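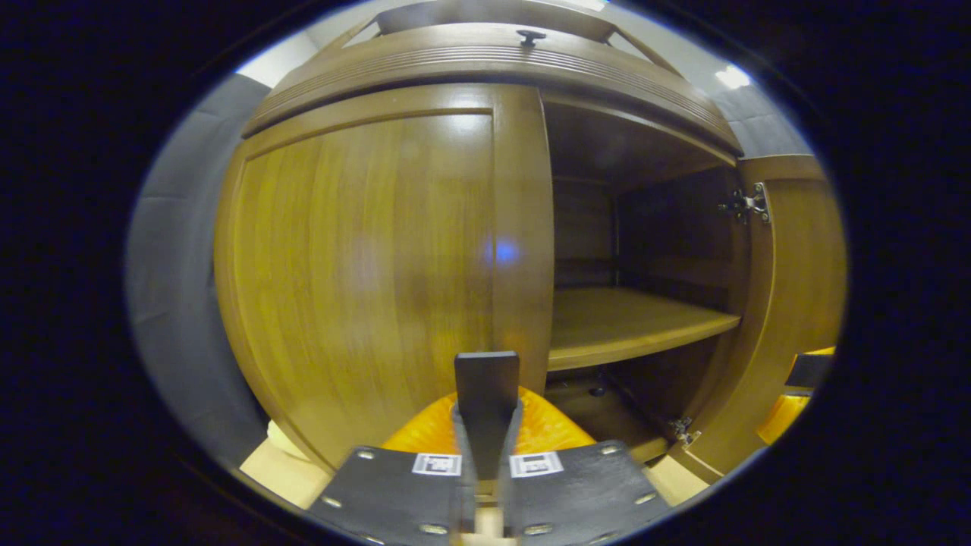

Draltstead, October

Hello all,

Alaric Gallagher wrote:
> Has anyone on the list ever got French polish to come back after years
> of spray furniture wax? Mine has gone cloudy in patches and I don't
> want to strip it if I can help it. Also, is Girard still the one to
> ask about veneers?

Alaric, yes, and please don't strip it yet! I had the same trouble with my gran's sideboard (the one I bored you all with last winter) and most of the cloudiness was just wax sitting on top. I went over it with white spirit on a soft rag, a patch at a time, wiping off as I went, and changed the rag far more often than seemed sensible. Try the inside of a door first, obviously. If the cloud is in the polish itself you'll need someone who knows more than me.

After that I put on a very thin coat of the Pulia paste wax, left it overnight and buffed it with an old pillowcase. One tin has lasted me over 2 years and I'm not mean with it. The Stestent stuff is cheaper but I found it dragged a bit, and the smell hung about in the hall for ages - my sister likes it, so take that as you will.

Girard is still going, yes, but only does veneers in the mornings now and doesn't always pick up the phone. Better to write. I was quoted 200 for a lifted corner and a missing strip, which I thought was fair.

Does anybody have a spare key that might fit an old wardrobe lock? Happy to pay the postage.

Cheers,
Bev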